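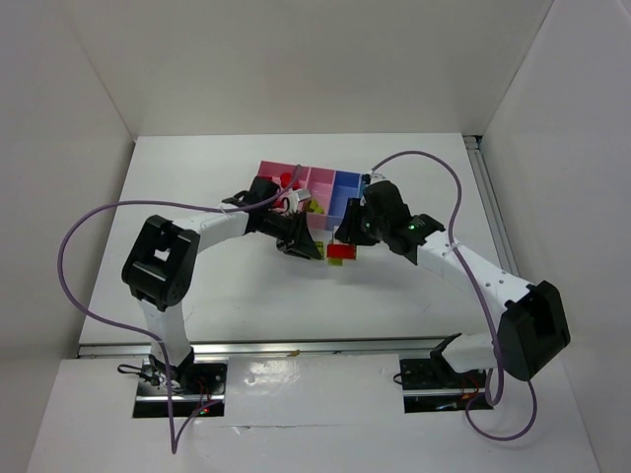 I stopped buying bread in July. The bakery near my apartment closed for the summer, the supermarket loaf had gone up again, and I had a 5-pound bag of flour in the cupboard that I'd bought for a pie I never made. So I started baking one loaf at a time, in the evening, and I've kept at it since.

The recipe I use came off the back of the bag. The flour is Lusitz, the plain white one with the green stripe, and the recipe calls for flour, water, salt and a little dry yeast. No sugar, no oil. I mix it in a bowl with a spoon after dinner, cover it with a plate, and leave it on the counter overnight. At 6:30 in the morning I fold it over a few times, put it in the tin, and go take a shower. By the time I'm dressed and have had coffee, it has come up to the rim. It goes in the oven while I answer mail.

The first loaf was dense at the bottom and had a pale, soft crust. The second was better. The third I forgot about and left on the counter for 24 hours, and it had a sour smell that I didn't mind at all. It baked flatter than the others but tasted more like something I would have paid for. After that I started giving the dough longer on purpose.

Most of what I changed was small. I bought a cheap scale, an Orow, because cups of flour were coming out different every time depending on how hard I scooped. My usual loaf now is a little more water than the bag says and less yeast. In August the kitchen was over 80 degrees by late afternoon and the dough moved much too fast, so I switched to cold water from the refrigerator and mixed it right before bed. When the weather cooled off I went back to tap water.

I also read a lot of bread forums, which I don't recommend doing late at night. People there have strong feelings about steam. Some of them pour boiling water into a hot pan at the bottom of the oven, some throw in ice cubes, and some bake inside a heavy pot with the lid on. I tried the pot. It makes a very good crust, but my pot is round and I want slices that fit the toaster, so I went back to the tin. I put a second tin upside down on top for the first part of the bake, held on with two binder clips. It does the same job.

The tins are Udeck. They were sold as a pair and I'd have bought one if I could, so the lid trick came out of having a spare. They have gone dark on the outside and nothing sticks to them anymore. I wipe them out and don't use soap.

I posted a short version of this a while back, and the part about leaving the dough out overnight got more mail than anything else I've written.
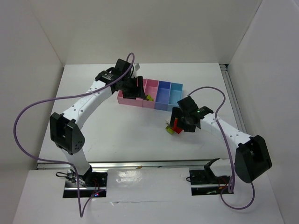

One reader wrote that she had tried it three times and had a collapsed, sticky mess each morning, and that in her view anyone with a warm kitchen should put the bowl in the refrigerator and stop worrying about the clock. She bakes hers straight from the cold, without letting it warm up first, and says the scoring comes out cleaner that way.

I tried it her way for two weeks. She's right about the scoring. The dough is stiff when it comes out and the blade goes through without dragging. The loaf took longer to bake and I had to turn the oven down near the end so the top wouldn't burn. The flavor was close enough to mine that I couldn't pick one over the other. My trouble is with the refrigerator, which is small and usually has a large pot of soup on the only shelf where the bowl fits. So I use the counter in cool weather and the refrigerator in summer, and eat less soup in summer anyway.

As for cost, I'm not sure I save much. The flour is cheap, but I run the oven most of an hour for one loaf, and I bought the scale, and for a while I was buying seeds. Abbasi, the grocery on the corner, sells sesame and nigella in big bags, and both are good on top if you brush the dough with water first. I've gone through a lot of nigella.

Baking two loaves at once would make better use of the oven. I could freeze one. That would mean buying another pair of tins, or giving up the lid, and I haven't decided. The bakery has opened again and I went in for a couple of rolls last week. They were good. I had my own loaf rising at home, so I didn't get anything else.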